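# Cleaning and Storing Open Plastic and Metal Bins

Revised 4/8/23

Open-topped bins collect scratches, scuffs and residue faster than lidded ones. Most of that wear is harmless. 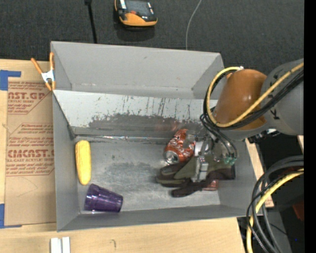

Start by finding out whether a mark is dirt or damage. Rub it with a damp white cloth for a few seconds. If the cloth picks up color, the mark is residue and will usually come off. If the cloth stays clean and a fingernail catches on the mark, the surface itself is scratched. Leave it alone. Scrubbing widens the groove.

## Routine wash

1. Empty the bin and knock out loose dirt. A dry paintbrush reaches the corners.
2. Mix 2 teaspoons of plain dish soap into a bucket of warm water.
3. Wash the walls first, top to bottom, then the floor.
4. Rinse twice. Soap film attracts dust and makes the next cleaning harder.
5. Stand the bin on one end to drain, then wipe the seams.

Do not stack bins while damp. Two nested bins with water between them will form a seal, and pulling them apart can crack a rim. If they are already stuck, run warm water over the outside of the lower bin and twist gently.

## Drips and dried splashes

Lay a wet cloth over the spot and leave it for 7 minutes. Most food and juice marks soften in that time. Paint takes longer and may need a plastic scraper held nearly flat. Metal scrapers are not suitable for plastic or for coated metal.

For grease, apply undiluted dish soap to the dry surface before adding any water. Water first spreads the grease.

## Dark rub marks

These come from metal, rubber or shoe soles. Baking soda mixed to a stiff paste removes the lighter ones. Test it on the underside — it dulls a glossy finish. On bare metal, rub along the grain where there is one.

Florian Lehner wrote in from Vivdale to say that a white pencil eraser works on rubber marks. It does, on smooth plastic. On textured plastic it leaves crumbs in the surface that have to be brushed out.

## Storage

- Keep plastic bins out of direct sun. Long exposure makes the rims brittle.
- Put heavy items at the bottom, against a wall of the bin.
- Felt pads under a metal bin protect a wood tabletop. Replace them when they flatten.
- Label the short side, so the label can be read on a shelf.
- Store bins upside down if they will be empty over the winter.

Check rims and handles every January. A hairline crack at a handle means the bin should carry light items only — cloths, empty jars, seed packets.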